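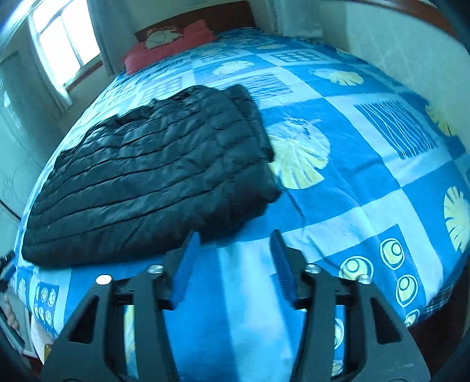 **Do you need to wash a down or puffer jacket every season?**

Once every year or two is plenty for most people, and the jacket will usually tell you by going flat at the collar and cuffs well before it smells.

---

# Speaker notes: "What the care label won't tell you"

Evening talk, 40 minutes plus questions. Slides are thin on purpose. If the projector fails, carry on without it.

## Opening (keep it short)

- Thank Gülizar Sezer for the room and for the tea.
- Ask for hands: who has paid to have a winter coat cleaned? Keep your hand up if you could tell the difference afterward. (Wait. Let them look around.)
- My position, stated early so people can argue with it: most of what we're sold about coat care is sold by someone with a bottle to sell. Some of it is right anyway. The job tonight is sorting which.
- I mended and cleaned outerwear for a living at Nilten, 28 years, mostly zippers. I'm not a chemist. Say this before somebody asks.

## Part 1: The special detergent question

The claim: ordinary detergent strips the natural oils out of down and ruins it.

What I believe of it: a little. Harsh detergent, too much of it, badly rinsed, will leave down clumpy. I've had those coats on my bench. But when I asked the owners how much they poured in, it was always a full cap or more. So was it the wrong soap or too much soap? I can't tell from the coat, and I don't think the people writing the back of the bottle can either.

- Down soap is fine. Buy it if you like it. One bottle lasts ages.
- For synthetic fill, the "oils" story makes no sense at all. Polyester has no natural oils. I have still seen the same sentence printed on a bottle marked for both.
- Fabric softener: leave it out. On this one I agree with everybody. It coats the fill and it does no favors to a water-repellent shell.

**Story here:** the Cedenow coat. Kadir Ertürk brought it in flat as a pancake, swore the fill was dead and wanted it replaced. I rinsed it again, nothing added, and dried it slowly. It came back nearly to full. He still thinks I swapped the fill. (Pause, he may be in the audience.)

## Part 2: Tennis balls

People love this one. Someone will bring it up, so get there first.

- The idea is to break up wet clumps in the dryer. Something bouncing around does help. Stopping the dryer and pulling the clumps apart with your fingers helps more, in my experience, and makes less noise.
- I've never seen a fair comparison. I have seen a lot of people say "it worked for me," by which they mean they dried the coat for a long time and it got dry.
- Low heat. Expect up to 4 hours for a thick coat, and longer if your machine is small or stuffed full.
- The shell feels dry long before the inside is. Squeeze the baffles. If it feels lumpy, it's still wet in there. Put it back in.

Ozan Coşkun disagrees with me about heat and says medium is fine. He has a newer dryer than mine. I'd still start low, as nylon that has gone shiny and stiff stays that way.

## Part 3: Storage

The claim: never compress a jacket, ever, or the loft is gone for good.

Here I want to slow down, because I hear it repeated with great confidence and very little behind it.

- A jacket stuffed in a bag for a weekend trip will be all right. Shake it out and leave it overnight.
- A jacket crushed under a suitcase from spring until October is a different matter. I would not do it. I also can't show you how much damage it does, and I've yet to meet a person selling storage bags who can.
- Folded loosely on a shelf: fine. On a wide hanger: fine. People get into real quarrels over this. Pick whichever suits your closet.
- Vacuum bags: I'm against them for down. That's a judgment from handling coats that came out of them. Muammar Sarıgül keeps his in one and has no complaints. → *fix spelling on handout: Muammer*
- Whatever you do, put it away clean and fully dry. If you only remember one line from this section, let it be that one.

## Part 4: Water repellency

- "Reproofing every season." Why every season? Who decided? Splash some water on the shoulder. If it beads, leave it alone. If it soaks in, wash the jacket first and test again. Plenty of them only needed washing.
- Spray-on or wash-in? For a puffer I prefer spray, as I want it on the shell and can't see what it's doing for me inside.
- I tried Jirarus and Uçar sprays side by side on two halves of one old sleeve. Couldn't tell them apart after a month. One sleeve proves nothing and I'll say so on stage, but it's one more sleeve than came with the advertisement.

## Part 5: Small repairs

- Feathers poking through: don't pull them out. Pinch from the other side and draw them back in. Pulling makes the hole bigger and there's usually another feather right behind.
- Small tear: patch it the same day. Round the corners of the patch. Clean the spot with rubbing alcohol first and let it dry.
- Duct tape: it works and then it leaves glue. You'll hate yourself in spring.
- Stuck zipper: look for caught lining before you reach for wax. Most "broken" zippers have a worn slider, and a slider is cheap.

Birsen Sezer has offered to demonstrate the slider swap. Give her ten minutes. If we're running late, cut Part 4 and keep Birsen.

## Likely questions

**"Dry cleaning?"** Read the label, then ask the shop how often they handle down. If they look vague, take it home again.

**"Bathtub or machine?"** Machine, front loader, gentle. The tub works, but a soaked coat is heavy; lift it from underneath with both arms or you can tear the inner walls.

**"Is it worth it for a cheap jacket?"** A wash, yes. A bottle of everything on the shelf, no.

**"How do you know all this?"** Some I've seen over and over. Some I was taught and never tested. Ask me which is which and I'll answer for each one.

## Leave on the table

- Handouts (check the spelling above)
- The old sleeve
- Two sliders, one worn, one new, for passing around. Get them back.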